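턴로 성서학당 소개
성서와 교회사를 우리말로 함께 읽는 학교

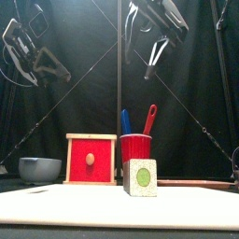 탁자 위의 회색 그릇과 빨간 컵

턴로(Ternlow) 성서학당은 평신도를 위한 초교파 성서 교육 기관입니다. 학위를 주는 신학교가 아니며 목회자 안수 과정도 운영하지 않습니다. 교회에 다니면서 성서와 교회의 역사를 좀 더 차분히 공부하고 싶은 분, 신앙을 떠났다가 다시 읽어 보고 싶은 분, 종교가 없지만 본문이 궁금한 분이 한 교실에서 공부합니다.

시작
학당은 페레슈테 잘랄리(Fereshteh Jalali)와 페즈만 카제미(Pejman Kazemi)가 열던 저녁 독서 모임에서 출발했습니다. 처음에는 마가복음을 한 장씩 소리 내어 읽고 이야기하는 모임이었습니다. 마가복음을 마친 뒤 사도행전으로 넘어갔고, 사도행전을 읽다 보니 초대교회의 배경을 따로 공부하자는 요청이 나와 교회사 강좌가 생겼습니다. 이후 브렐로(Brellow) 거리의 건물 2층으로 옮기면서 지금의 이름을 쓰기 시작했습니다.

교육 과정
정규 과정은 40주이며 매년 3월에 시작합니다. 전반부에는 구약의 오경과 예언서, 후반부에는 복음서와 바울 서신을 읽습니다. 수업은 저녁 7시 30분에 시작하고, 앞 시간은 강의, 뒤 시간은 본문 토론으로 진행합니다. 개역개정과 새번역을 나란히 놓고 읽으며, 두 번역이 크게 갈리는 곳에서는 원문의 뜻을 설명합니다. 히브리어나 헬라어를 미리 알 필요는 없습니다.

교회사 강좌는 정규 과정과 별도로 신청할 수 있습니다. 동방과 서방 교회의 분열, 종교개혁, 근대 선교의 역사를 차례로 다룹니다. 페르시아 지역의 옛 시리아어권 교회를 다루는 단원은 카제미 선생이 직접 맡고 있습니다. 교재는 학당에서 엮은 158쪽짜리 강독집을 쓰며, 수강생에게는 첫 시간에 나누어 드립니다.

여름에는 짧은 시편 강좌가 열립니다. 탄원시만 골라 읽는 해도 있고, 성전에 올라가는 노래를 순서대로 읽는 해도 있습니다. 그해의 본문은 봄 학기 중에 공지합니다.

골레스타니 도서실
학당 안에는 골레스타니(Golestani) 도서실이 있습니다. 주석서, 교부 문헌 번역본, 교회사 연구서 등 거의 4,000권을 갖추고 있습니다. 수강생은 한 번에 두 권까지 빌릴 수 있고, 수강생이 아닌 분도 열람은 가능합니다. 사전류와 대형 성서 지도는 대출하지 않습니다. 책을 기증하려는 분은 먼저 목록을 보내 주십시오. 이미 있는 책과 겹치면 받지 못할 수 있습니다.

소식지 자말리
학당에서는 소식지 《자말리》(Jamarley)를 계절마다 냅니다. 강의 요약과 서평, 수강생의 글을 싣습니다. 최근 호에는 다른 교단으로 옮긴 수강생들의 글을 실었습니다. 장로교에서 성공회로 간 분, 가톨릭에서 침례교로 간 분의 글이 나란히 실렸고, 다음 호에는 이에 대한 독자 의견을 받아 실을 예정입니다. 지난 호는 도서실 입구 서가에 있습니다.

우리의 입장
턴로 성서학당은 특정 교단에 속해 있지 않습니다. 강사진에는 개신교인과 가톨릭 신자, 정교회 신자가 함께 있으며, 성찬이나 교회 직제처럼 교단마다 가르침이 다른 주제는 각 전통의 문헌을 직접 읽는 방식으로 다룹니다. 강사는 자신의 소속을 첫 시간에 밝힙니다. 수강생에게 교적이나 세례 여부를 묻지 않고, 수업 중에 다른 수강생에게 교회를 옮기도록 권하는 일은 삼가 주시기를 부탁드립니다.

수업은 짧은 침묵으로 시작합니다. 기도를 하셔도 되고 그냥 앉아 계셔도 됩니다.

운영
잘랄리 선생이 학당 대표를 맡고 있으며 구약 강의를 담당합니다. 카제미 선생은 교회사 강좌와 도서실을 책임지고 있습니다. 운영비는 수강료와 개인 후원으로 마련합니다. 수강료를 내기 어려운 분은 신청서의 해당 칸에 표시해 주시면 감면해 드리며, 별도의 증빙은 받지 않습니다.

수강 문의
정규 과정은 개강 전까지 신청을 받습니다. 한 차례 청강한 뒤에 등록하셔도 됩니다. 청강을 원하시면 희망하는 강좌 이름을 적어 사무실로 연락해 주십시오. 건물에 승강기가 있고, 입구는 브렐로 거리 쪽입니다. 저녁 수업이 있는 날 사무실은 오후 4시에 문을 엽니다.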